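Start | Werkstattbuch | Bestand | Register | Kontakt

Oktober, Nachmittag. Zum Nachlass Gradelden, Gedichtkonvolut, Schachtel 4

Habe heute noch einmal das ganze Typoskript durchgesehen, das uns Tautahi als »druckfertige Fassung letzter Hand« angekündigt hat. Mein Eindruck vorweg: druckfertig ist daran wenig, und die letzte Hand möchte ich erst einmal sehen. Das Konvolut hat 60 Blätter, durchgehend einseitig beschrieben, die Paginierung springt nach Blatt 17 und fängt später mit anderer Tinte wieder an. Wer so etwas »geschlossen« nennt, hat entweder nur das Deckblatt gelesen oder ein Interesse daran, dass es geschlossen ist.

Die Signatur 3445 auf dem Umschlag stammt nicht von uns. Nahom Teshome meint, sie gehöre zur alten Jarngate-Zählung, die 2009 beim Umzug aufgegeben wurde. Kann sein. Im Jarngate-Verzeichnis habe ich sie nicht gefunden, allerdings fehlt in unserer Kopie der Buchstabe G zur Hälfte. Nachfragen, und zwar schriftlich.

Zur Reihenfolge. Tautahi druckt im Probebogen die Küstengedichte zuerst, danach die Briefgedichte und am Schluss die zwei langen Stücke. Angeblich folgt das »der inneren Bewegung«. Mit der inneren Bewegung lässt sich alles sortieren. Die Rostspuren der Büroklammern sagen etwas anderes: Die Briefgedichte müssen eine Zeit lang mit dem ersten langen Stück zusammengelegen haben, der Abdruck ist auf beiden Seiten an derselben Stelle. Ob das die Dichterin war oder jemand, der aufgeräumt hat, weiß ich nicht. Ich würde es trotzdem in den Apparat schreiben. 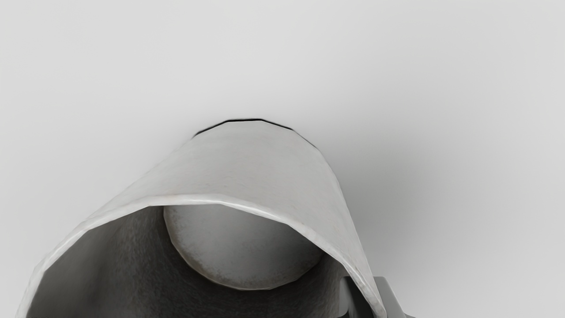 Die Varianten in »Tritulthorpe«, dem zweiten langen Stück, sind der eigentliche Streitpunkt. In der maschinenschriftlichen Fassung steht Vers 9 als »die Muschel, glatt und ohne Kante«, am Rand mit Bleistift »kantig?«, und das Fragezeichen ist im Probebogen einfach verschwunden. Dort heißt es jetzt »die Muschel, kantig«, ohne jeden Nachweis. Das Argument der Herausgeber, eine kantige Muschel sei das stärkere, weil unmögliche Bild, überzeugt mich nicht. So unmöglich ist es auch gar nicht: Die hellgraue Schale auf dem gerenderten Bild hier in der Mitte der Seite wölbt sich zum Bogen, und ihr Umriss ist trotzdem leicht eckig, wie aus geraden Stücken zusammengesetzt. Für die Textkritik folgt daraus natürlich nichts. Ein Bleistiftwort mit Fragezeichen ist eine Frage und keine Korrektur, und genau so muss es in der Fußnote stehen.

Ähnlich Vers 22. Getippt »Salz in den Ärmeln«, überschrieben »Sand«. Das »d« ist deutlich, das Wort davor schon weniger. Nahom liest »Sand«, ich lese »Sand« nur, wenn er es mir vorher sagt. Noch einmal bei Tageslicht ansehen, mit Streiflicht von links. Bis dahin in der Umschrift: Sa[n]d, unsicher.

Dann die Datierung. Der Klappentext setzt das ganze Buch in einen einzigen Winter, »in einem Zug geschrieben«. Eine hübsche Geschichte -- mir zu hübsch. Wir haben mindestens zwei Papiersorten und nach meiner Ansicht auch zwei Maschinen, jedenfalls sitzt das kleine e in den Briefgedichten tiefer als in den Küstengedichten. Nahom wendet ein, dass eine Maschine auch repariert worden sein kann. Gut, aber dann wechselt zufällig am selben Blatt das Papier? Ich habe von beiden Gruppen Vergleichszeilen abgepaust und hinten eingelegt. Bitte nicht umsortieren.

Offen:
-- Probebogen mit Anmerkungen zurück an Tautahi, aber erst, wenn Vers 22 geklärt ist
-- Jarngate wegen des fehlenden Registerteils anschreiben
-- Formulierung »letzter Hand« im Vorwort streichen lassen oder belegen lassen
-- Wasserzeichen der dickeren Sorte abzeichnen, ich erkenne bisher nur einen Rest

Nachtrag, 17.40 Uhr. Anruf von Tautahi. Man möchte den Apparat auf etwa 4 Seiten kürzen, »für die Lesbarkeit«. Habe gesagt, dass ich darüber nachdenke, und werde es nicht tun. Wenn gekürzt werden soll, dann beim Vorwort, das die Hälfte der Gedichte nacherzählt, bevor man sie lesen darf. Nahom ist übrigens dafür, die Bleistiftvarianten direkt unter den Text zu setzen und nicht in den Anhang. Da bin ich ausnahmsweise seiner Meinung. Er schreibt bis zur nächsten Durchsicht eine Musterseite mit Vers 1 bis 30.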